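Gripper notebook, sim bench, February, started 9:40

Picking up from Wian's list. Goal for today is the two-finger gripper in the Eltham controller vs. the Urach one, same arm, same wrist view, nothing else changed. Ran the empty approach first to check the finger opening over the table. Both controllers open to the same width now, hooray, so the scaling bug from last time is gone.
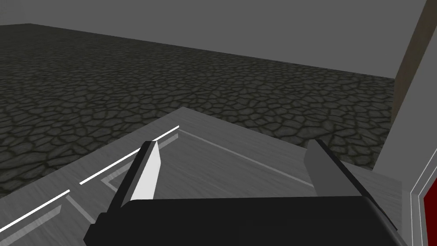

Seed 1003 for everything below unless noted. Eltham closes faster but overshoots a bit and then hunts for the set force. Urach creeps in and stays put. I really like how it feels on tall parts, and the log is so much easier to read! 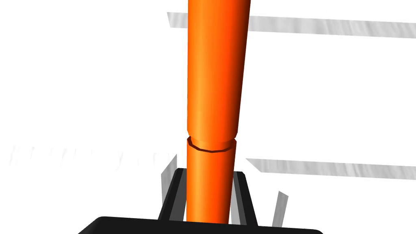
Grip force limit left at default on both. Tried contact stiffness at 806 and the chatter on Eltham dropped to almost nothing, which I did not expect from one number. Wian Engelbrecht thinks it's the time step. Could be, will halve it and see.
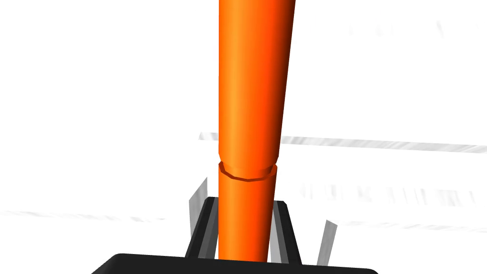

Still to do:
- rerun seed 1003 with the half step
- Sæther finger pads, friction values from Prernham (ask again)
- save the wrist view at full size next time, want to check finger alignment against the joint log

Leaning Urach for the tall stuff. Very happy with this morning.

Sim bench notebook, page 2 | Contact: Wian Engelbrecht | Back to top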